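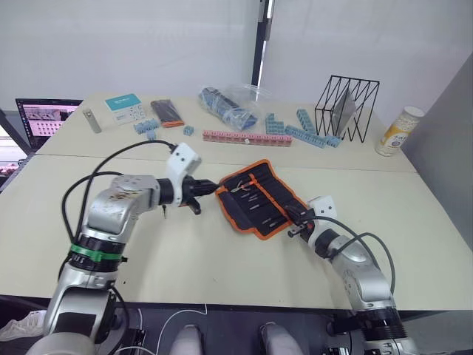

跨境河流议题的课堂模拟谈判：Skemuritz 拓展课程学生项目报告

提交单位：Vonder 书院国际事务学习小组
所属课程：Skemuritz 拓展课程（国际关系方向）
报告性质：结项报告

摘要

本项目以跨境河流的水量分配为题，组织学生查阅资料、编写案例、开展模拟谈判，并对旁听者进行问卷调查。项目组由16名学生组成，使用材料52份，回收有效问卷77份，先后举行2轮谈判。报告说明选题依据、案例编写过程、谈判规则与经过、问卷结果以及存在的问题，并对下一届学生提出建议。项目组认为，模拟谈判有助于学生理解法律原则与政治立场之间的关系，但其效果在很大程度上取决于案例材料的质量和谈判前的准备时间。

一、选题背景

Skemuritz 拓展课程面向对国际事务有兴趣的高年级学生，内容包括讲座、阅读讨论和自选项目。上一学年的讲座以大国关系为主，学生在课后反馈中多次提出，希望接触规模较小、当事方较少、可以读完主要材料的议题。本学年开课之初，学习小组据此讨论了若干备选题目，包括边境贸易、渔业配额、难民安置和跨境河流。

最终选定跨境河流，有以下考虑。其一，河流的上下游关系直观，没有国际法基础的同学也能较快进入讨论。其二，这一议题同时涉及农业、能源、环境和外交，不同学科背景的组员都能承担相应的工作。其三，国际社会在这一领域已有成文规则，《国际水道非航行使用法公约》中关于公平合理利用和不造成重大损害的规定，可以作为讨论的共同起点。

项目组曾考虑直接采用一条现实中的河流。指导教师提醒，现实争端往往牵涉长期的历史积怨，学生容易先入为主，把谈判变成对既有立场的复述。经讨论，项目组决定自行编写一个案例，以 Jekum 河为名，吸收多条河流的共同特征，不与任何一国对应。

二、项目目标

项目立项时确定的目标如下：

了解跨境水道法律的基本原则及其在实践中的争议；
掌握查找、筛选和注明资料来源的基本方法；
在规则约束下进行有准备的谈判，并形成书面文本；
了解未参加谈判的同学如何理解和评价谈判结果。

立项书中原本还有一项，即比较中文与外文媒体对同类争端的报道方式。由于组员的外语能力差异较大，这一项在中期检查后取消，已收集的报道并入背景材料使用。

三、资料收集

资料收集主要在 Tokgöz 阅览室进行。该阅览室收藏国际条约汇编、水利年鉴和区域研究期刊，部分期刊仅有纸质版，不外借。项目组按照法律、水文、农业、能源和媒体报道分工，每份材料由一人阅读并填写摘要卡，再由另一人核对。

摘要卡包括题名、出处、主要观点、可用于案例的内容以及阅读者的疑问。最后一栏起初填写者很少，多数人只写“无”。中期检查时，指导教师要求每张卡片至少提出一个问题，此后的摘要卡质量有明显改善。不少问题后来直接进入了谈判，例如：枯水年如何认定，由谁认定；上游蓄水时是否需要提前通报；已有用水与新增用水之间是否存在先后次序。

收入最终目录的材料共52份。目录按类别编排，法律文件在前，学术论文次之，报道和统计资料列于最后。对于来源不清或无法核对原文的材料，项目组一律不收。有几篇网络文章数据详细、论述流畅，但未注明数据出处，经讨论后放弃，相关组员对此曾有不同意见。

四、案例编写

案例设定两个沿岸国，分别称为上游方和下游方。Jekum 河发源于上游方山区，流经峡谷后进入下游方平原，最终注入内陆湖。上游方电力不足，计划在峡谷处修建水库；下游方以灌溉农业为主，对春夏之交的来水依赖较大。两国之间有一份早年签订的换文，仅规定双方就水利事务保持友好协商，对水量没有具体安排。

编写组在起草时遇到的主要困难是平衡。初稿中下游方处境艰难，上游方的需求则写得较为笼统，试读的同学几乎全部同情下游方。编写组随后补充了上游方冬季停电、山区学校和诊所供电不稳等内容，又在下游方材料中加入灌溉渠道老化、渗漏严重的情况。修改之后，试读意见趋于分散，编写组认为达到了可以使用的程度。

案例材料分为公开部分和内部部分。公开部分由双方共同使用，内容包括地理概况、换文文本和多年来水的变化趋势。内部部分只发给本方代表团，写明本国的优先事项、可以让步的范围以及国内各部门的不同意见。内部材料没有规定必须达成的结果，代表团可以选择中止谈判，但须向全体说明理由。

关于内部材料是否应当包含具体底线，编写组内部争论较久。主张写明底线的同学认为，没有底线，代表团容易随意让步；反对者认为，底线过于明确会使谈判变成简单的数字试探。最后采用折中办法，只写明各部门的态度，由代表团在开会前自行商定底线，并以书面形式交秘书处封存，谈判结束后再公开对照。

五、组织与规则

16名组员分为上游方代表团、下游方代表团和秘书处。代表团内部设团长、法律事务、农业事务、能源事务等职务，具体人选由抽签决定，团长由本团推选。秘书处负责主持会议、记录发言、保管文件和整理文本，不参与实质讨论。

谈判采用以下规则：

开场陈述由双方各作一次，先后次序抽签决定；
发言须经主持人同意，不得打断对方；
任何一方可以要求休会协商，休会时长由主持人掌握；
提案须以书面形式提交，口头提议不计入正式记录；
文本中尚未达成一致的内容置于方括号内；
最后文本须经双方团长签字方为有效。

方括号规则取自国际谈判的通行做法。组员起初不太习惯，认为带有大量括号的文本不够整洁。实际使用后，多数人认为这一做法便于看清分歧所在，也减少了就已同意内容反复争论的情况。

六、谈判经过

第一轮谈判集中讨论水库建设与信息通报。上游方在开场陈述中强调，对本国境内河段的开发属于主权范围，换文没有限制修建水库的条款。下游方则援引不造成重大损害的原则，要求上游方在完成联合评估之前暂停工程。双方立场相距较远，会议前半段基本围绕“重大”一词的含义展开。

主持人宣布休会后，下游方代表团调整了策略，不再要求暂停工程，改为提出建立水文数据交换制度。上游方对此反应积极，但坚持数据交换应当双向进行，下游方也须提供灌溉用水和渠道渗漏的数据。下游方的农业事务代表不愿公开渗漏情况，认为会削弱本方主张，代表团内部为此意见不一。会议结束时，双方就交换数据的原则达成一致，交换范围仍留在括号内。

两轮之间，项目组安排了准备时间，双方代表团可以查阅资料、起草提案，但不得私下接触对方。秘书处将第一轮记录整理后同时发给双方。记录中有两处发言与当事代表的原意不符，经核对后更正，秘书处此后改为双人记录。

第二轮谈判讨论水量分配。上游方提出按照流域面积划分，下游方提出以既有用水为基础，两种方案均未被接受。随后双方尝试将来水分为丰水、平水和枯水几种情形，分别作出安排。这一思路得到较多支持，问题转为枯水年份由谁认定。下游方建议设立联合技术小组，上游方同意，但要求技术小组的结论只作为建议提交两国政府。

水库首次蓄水的时间成为最后的分歧。下游方希望蓄水避开灌溉季节，上游方则担心由此推迟发电。能源事务代表提出分阶段蓄水，并由下游方在过渡期内向上游方提供一定数量的电力。该提案在谈判接近结束时才形成文字，双方没有足够时间研究价格和输电条件，最终写入附件，注明另行商定。

双方团长签署的文本包括正文和附件。正文涉及数据交换、联合技术小组、分情形供水的原则和争端处理程序。封存的底线在签署后公开。对照结果显示，下游方在暂停工程一项上放弃了原定底线，上游方在双向数据交换一项上取得了超出预期的结果。下游方代表团在书面说明中表示，放弃该项是基于对整体文本的考虑，部分团员保留意见，保留意见附于文本之后。

七、问卷调查

谈判向 Vonder 书院其他同学开放旁听。第二轮结束后，项目组向旁听者发放问卷，回收有效问卷77份。问卷询问旁听者对议题的了解程度、对双方表现的评价、对最后文本是否公平的看法，并设有开放题。

从答题情况看，多数旁听者认为自己在旁听前对跨境河流议题了解很少，旁听后能够说出至少一项相关法律原则。关于文本是否公平，认为大体公平者居多，认为偏向上游方者次之，认为偏向下游方者最少。认为偏向上游方的旁听者，多以工程得以继续为理由，对数据交换和技术小组的作用评价较低。

开放题的回答较为多样。有旁听者指出，谈判自始至终没有提到河流尽头的内陆湖，湖区渔民的利益没有任何一方代表。项目组重读案例后确认，内陆湖仅在地理概况中出现过一次，编写组确实没有考虑湖区居民。另有旁听者建议为旁听席提供简要的背景说明，并在会场张贴流域示意图。也有人认为会议用语过于正式，前半段难以跟上。

项目组需要说明，问卷由旁听者自愿填写，愿意旁听并填写问卷的同学本身可能对国际事务兴趣较高，因此结果不宜推及书院全体学生。问卷在旁听结束后一次发放，对“旁听前了解程度”的回答依靠回忆，也会影响其准确性。

八、讨论

关于法律原则的作用。公平合理利用和不造成重大损害这两项原则，在第一轮中被双方反复引用，但引用本身没有推动谈判。双方各取所需，都能从中找到支持本方的依据。到了第二轮，原则更多地被用来检验具体方案，例如分情形供水是否顾及了双方的基本需要，此时讨论才较为深入。

关于信息的作用。数据交换在立案时被视为技术问题，实际上成为第一轮中唯一的突破口，同时也引起下游方内部的分歧。组员在总结会上谈到，是否公开对本方不利的数据，是整个谈判中最难作出的决定，内部材料对此没有给出提示。

关于角色与个人看法。由于职务由抽签决定，部分组员需要为自己并不赞同的立场辩护。有组员认为这种安排有助于理解对方，也有组员表示在整个过程中感到勉强，发言时缺乏说服力。项目组对此没有形成统一意见，两种看法均予保留。

关于文本写作。签署文本中有多处用词含混，例如“适当时间”“必要措施”等。起草者解释，含混用词是为了使双方都能接受。指导教师在点评中指出，现实中的条约也常有类似处理，但起草者应当清楚哪些含混是有意为之，哪些是因为没有想清楚。经逐条核对，附件中关于输电的表述属于后者。

九、存在的问题

案例编写占用时间过长，压缩了谈判前的准备。代表团收到内部材料后，能够用于通读全部公开资料的时间有限，少数代表在会上引用资料时出现错误。

组员参与程度不均。团长和法律事务代表发言较多，其他职务的代表有时整节会议没有发言机会。秘书处的工作量在会后集中出现，记录整理多次延至晚间完成。

案例中的水文数据由编写组根据多种材料拟定，前后存在不一致之处。下游方代表在第二轮中发现，枯水年的来水数字与附表不符，会议因此暂停。秘书处当场以附表为准作出裁定，双方接受，但上游方的一项提案须重新计算。

问卷设计缺乏事先试用。有一道题同时询问旁听者对陈述内容和陈述方式的看法，答题者无法分别作答，该题结果未纳入分析。

十、对下一届项目的建议

案例应在谈判开始前较早定稿，并由未参加编写的同学核对全部数字。Jekum 河案例及附表已作更正，可供下一届继续使用或改写。若继续使用，建议增加内陆湖湖区的代表，可以作为第三方参加，也可以列入下游方代表团，由下一届自行决定。

代表团内部应规定各职务的主要发言议题，使每名代表至少主持一项内容的讨论。秘书处人数可适当增加，记录与文本整理分开负责。

旁听者应在入场时领取背景说明，内容包括流域概况、双方主要诉求和方括号规则。问卷宜在旁听前后分别发放，并先在小范围内试填。

资料方面，Tokgöz 阅览室的纸质期刊需要提前预约，下一届应在选题确定后即提出申请。本届的摘要卡和材料目录已交 Skemuritz 拓展课程办公室保存，借阅时须登记。

附件目录

附件一　Jekum 河案例公开材料（更正版）
附件二　上游方、下游方内部材料
附件三　谈判规则
附件四　两轮谈判记录
附件五　签署文本、附件及下游方部分团员保留意见
附件六　问卷及统计表
附件七　材料目录与摘要卡

附件二仅供指导教师和已完成谈判的学生查阅，拟参加下一届项目的学生请勿借阅。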